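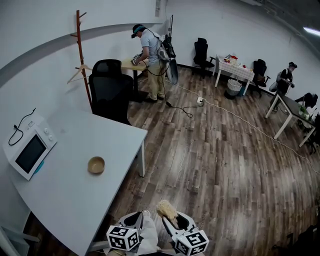

Lerden firm pays people to tidy up, again and again

A company in Lerden is hiring people to do housework in a house where no one lives, and to go on doing it after the house is clean.

Nendport, which took over an upstairs office on the Grulton road in February, is collecting examples of ordinary chores for a learning system it hopes will one day run a household robot. Staff put on a backpack rig, take up a gripper and spend their shift wiping, folding, lifting and putting back. The recordings then go to the company's engineers in Cáceres, who have so far asked for more wiping.

"People assume we want it done beautifully," said Delia Husar, who runs the Lerden site. "We want it done 300 different ways by people who are slightly bored. That's what a kitchen is like."

Each chore is known as a task and each attempt as an episode. By the end of last month the Lerden crew had logged 874 episodes with the sponge alone. Of these, 29 were thrown out, most of them for the reason that the person doing the wiping had stopped to talk to somebody.

The markers on the gripper fingers let the software work out where the fingers are as they move. They have to stay in view, which rules out the grip most people would naturally use on a cloth. Newcomers get a morning's practice and are warned that they will go home and pick up their tea oddly.

Between episodes the furniture and crockery are moved about, so that the system does not decide all bowls live in one spot. This job falls to Tullio Benedetti, a former removals man, who works from a printed sheet telling him how untidy to be. He has asked for the sheet to be made less specific.

"It'll say 'moderate disorder'," he said. "I've got two teenagers. I know what moderate disorder is."

The company will not say when a robot might be trusted with any of this by itself. An early trial in Cáceres had a machine put away 3 cups, and Ms Husar described the result as encouraging for two of them.

Nendport is taking on more people for its evening shift, which starts at 5.30pm. No experience of robotics is needed. Applicants are asked whether they can stand for long periods, and whether they mind having a clean table made dirty again as soon as they have finished with it. Forms are available at the Lerden office during working hours.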